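Exhibition Technician and Archive Assistant (fixed term), Palero

Posted by Reshma Tshabalala
Jul 4, 2021
3 comments | 5 shares

Palero is recruiting one Exhibition Technician and Archive Assistant for the touring exhibition Gradudness, a display of concert photographs, contact sheets and stage clothing from the Michailidis collection. The post is full time and runs until the end of April next year. It is based at the Palero store, with travel to each venue on the tour.

The collection holds 3,734 negatives and prints. Nearly all have been numbered, but the numbering follows the order in which boxes were opened and does not match the concert dates. The first part of the job is to bring the two into line in Gronarix, the catalogue software used across the building. The second part is hanging, lighting and taking down the exhibition.

Duties

Check each print against its catalogue record and correct the date, venue and performer fields. Record condition on arrival and departure at every venue. Cut window mounts and fit prints into frames to the sizes given in the hanging plan. Set light levels for paper and textile items and log the readings. Pack stage clothing with acid-free tissue and label each box on the short side. Test the audio points before opening and replace headphones when required. Keep the tool list up to date.

The assistant reports to Mafalda Carrilho, Collections Manager. During installation, instructions on layout come from the exhibition designer, Gülizar Aksoy. Where the two conflict, the condition of the object takes priority.

Requirements

Applicants must have at least 2 years of paid work in a gallery, museum, picture library or theatre wardrobe. They must be able to handle framed works safely, use hand and small power tools, and work from a ladder. A full driving licence is needed, as the van is driven by the team. Careful written English is needed for the condition reports.

Knowledge of photographic processes is useful, in particular the ability to tell a fibre-based print from a resin-coated one. Experience with Gronarix is not needed. Training takes three days and is given in the first week.

Interest in live music is welcome but carries no marks at shortlisting.

Terms

Thirty-seven hours a week, with some evening work during installation. Time off is given for hours worked beyond this. Travel and overnight stays are paid by Palero at the staff rate. The post cannot be shared or done from home.

How to apply

Send a CV and a covering letter of no more than two pages to Efthymia Nikolaidis in the Palero office. The letter should deal with the requirements in the order listed. Portfolios are not looked at in the first round. Shortlisted applicants will be asked to write a condition report on one print and to mount another.

Questions on the collection should go to Angeliki Konstantinidis, who will reply by email only.
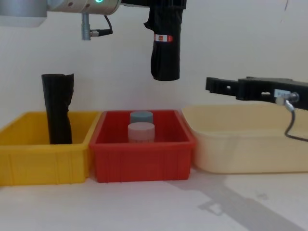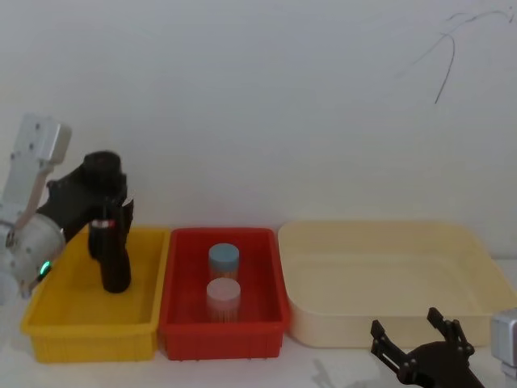

Jobs / Exhibitions and Collections

References are taken up after interview, and one must be from the current or most recent employer. Applicants who have applied to Palero before may apply again and should say which post it was for. All applicants will be told the outcome in writing.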